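Good Practice Around Our Robot Arms

In this gallery we collect how the Prorstead group works with its arms. Our rules were written in April and there are 15 of them. They are short, so everybody can read them before the first session.
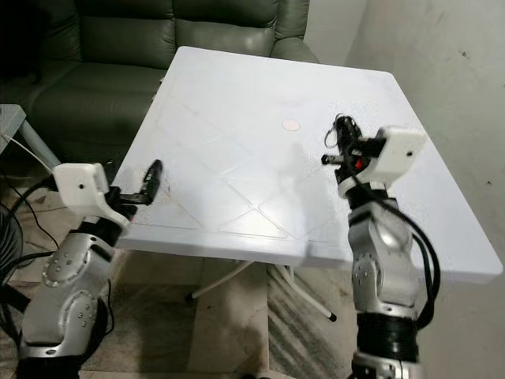

How far must a person stay from the table when the arms are powered? We ask for 6 feet, and 7 when somebody is still learning the controls.

Two arms at a white folding table, both grippers kept over the top. Rule 4 says that cables must have free room at every joint — please check this by hand, with power off.

More galleries come from Erkix and Pustetti, who follow the same rules.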